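POLSTEAD - Friday, October 18, 2019 - Bedding maker Pranulia will open its first outlet store in Polstead next month, the company said today. The store takes over the former Marquez furniture showroom on Trikham Road and will employ 16 people, 11 of them full time.

The outlet will sell sheets, blankets, pillows and mattress covers from past seasons, along with returned stock that has been checked and repacked. Prices will start at $11 for a pillowcase set. Pranulia currently sells only by mail order and through department stores.

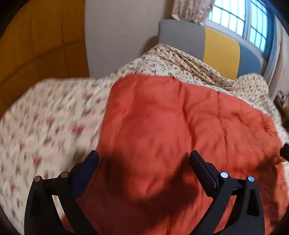
A bed, seen from above.

The company signed the lease in July. Work on the building included a new roof over the loading area and a ramp at the side entrance. Parking is shared with the garden center next door.

Pranulia will also take in used bedding at the store - clean items only - and pass it on to animal shelters in the county. A similar drive at its warehouse last winter brought in 479 blankets.

Store hours will be 10 a.m. to 6 p.m., Monday through Saturday. Job applications are open now through the company's website.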